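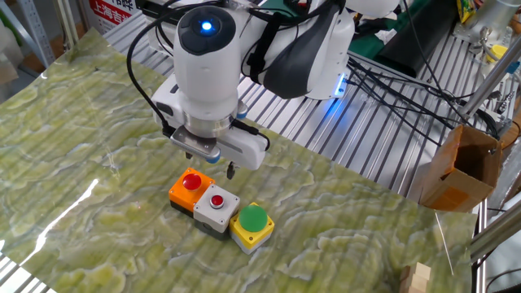

Can I cut the table covering to size at home?
Ordinary kitchen scissors will do it, and the edge won't fray, so there's no hemming to worry about.

Waaka wipe-clean table covering, sold by the metre

I've been selling this stuff for long enough to have it on most of the flat surfaces in my house, including the shelf where the cat sleeps. It's the thing people ring me up about more than anything else in the shop. There is a smooth patterned side and a soft brushed back, and it hangs nicely over the edge of a table without sticking out like a cardboard skirt (you'll know what I mean if you've ever bought the stiff kind from a market).

We've sent out more than 2,000 metres of it now. A lot goes to people with small children, a fair bit to potters and painters, and one lady in May bought enough to do a whole village hall!

Sizes and widths

Waaka comes in one width only, 140 cm. I cut it from the roll in whole or half metres, and anything you order in a single go arrives as a single piece unless it's longer than the roll has left, in which case I'll email before doing anything silly.

For a rectangular table, measure the top and then add 20 cm to each end and each side if you want a proper drop. My own kitchen table is 152 cm long, so I ordered myself 192 cm, then remembered I only cut in half metres and had to have two. The spare bit went in the shed. If you want it to sit flush with the table top and no overhang, do add a little anyway and trim it once it has settled. It relaxes a touch in the first few days.

Round tables are fine too. Measure straight across the middle, add your drop twice, and if the answer is over 140 this one won't be wide enough for you. Have a look at Altis instead, which is wider, though it comes in far fewer colours and I find it a bit slippery under a laptop.

Patterns

There are 26 at the moment. The plains outsell everything in winter and then the minute the clocks change everybody wants lemons. I've got spots, stripes in two widths, the lemons, a rather loud parrot one that I love and hardly anyone buys, several florals, and the marbles.

The marbles are good at hiding crumbs. I used to think they'd look like a bathroom floor, but with a bit of colour they're lovely, and they don't have a right way up, so you can cut from either end of the roll and turn offcuts any way you please. The florals do have a right way up. Please think about this before you cut, as I've had some sad emails.

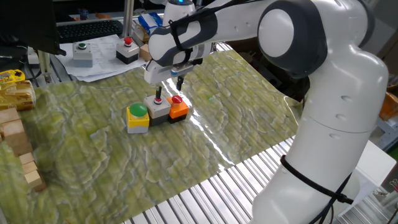
Green and cream marbled pattern with a glossy surface, with three push-button boxes sitting on it.

Colours on a screen are never quite right, and greens are the worst for it. Samples are free, and you can have up to four. They're about the size of a postcard, big enough to put down next to your curtains. Tick the ones you want and leave a note if you're after a pattern I've not listed, as I sometimes have ends of old rolls in the back.

Gloss or matt?

I get asked this a lot and I do change my mind. Gloss wipes down faster and the colours look stronger. It also throws the light back at you, so if your table is right under a big window or a bare bulb you may find it annoying at breakfast. Matt is gentler on the eye and feels more like cloth, but beetroot and turmeric want wiping up straight away. Curry night on matt is brave.

Both kinds are the same price and the same weight, so do get a sample of each if you can't decide.

Getting the creases out

It travels rolled if you order over two metres and folded if you don't (postage on a tube is shocking). Fold lines look awful when you first open the parcel. Don't panic! Lay it over the table in a warm room and leave it overnight. Most of them will have dropped out by morning. For stubborn ones, turn it over and go across the brushed back with a hairdryer on the low setting, keeping it moving.

Please don't iron it. Tamsin Henare, who packs the orders with me, ironed hers through a tea towel and still has the shape of the tea towel's hem across the middle of her table.
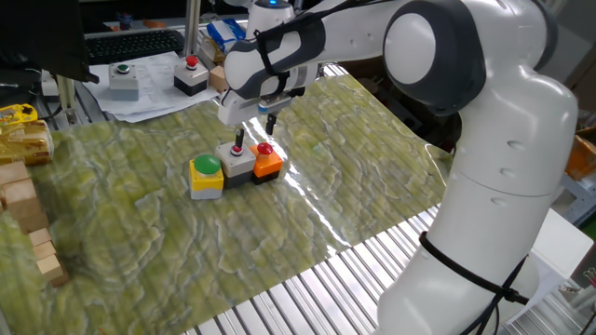 Cleaning and looking after it

A damp cloth and a drop of washing-up liquid does nearly everything. Dry it off afterwards if you've got hard water, or you'll get dull patches.

Biro: get to it quickly with a little rubbing alcohol on cotton wool, and try a corner first.
Candle wax: let it go hard, then lift it with a fingernail or an old bank card.
Felt tips: washable ones wipe off. Permanent ones are called that for a reason.
Glue: PVA peels off once dry, and children seem to enjoy doing it.

Don't put it in the washing machine. Don't use bleach or anything gritty, and do use a mat under hot pans. I've tried the other heavy-duty cloth, Zelteo, which says it will take a hot casserole, and perhaps it will, but I've not been brave enough to test that on my own table.

Holding it in place

On a polished table any covering will creep about, particularly if there are elbows involved. You can buy clips, and I stock the Sutico steel ones in packs of six. They fit table tops up to 4 cm thick. They're a bit fiddly to get on but they do stay on. Outdoors you'll want them on all the sides, or weights at the corners.

Delivery and returns

Orders in before noon usually go the same day. Samples go by ordinary letter post. I can't take back cut lengths unless there's a fault, hence all my nagging about samples. If there is a fault, send me a photo and I'll cut you another piece.

Offcuts under half a metre go in the bargain basket at the bottom of the shop page. Good for drawer liners, bad if you were hoping for a particular pattern.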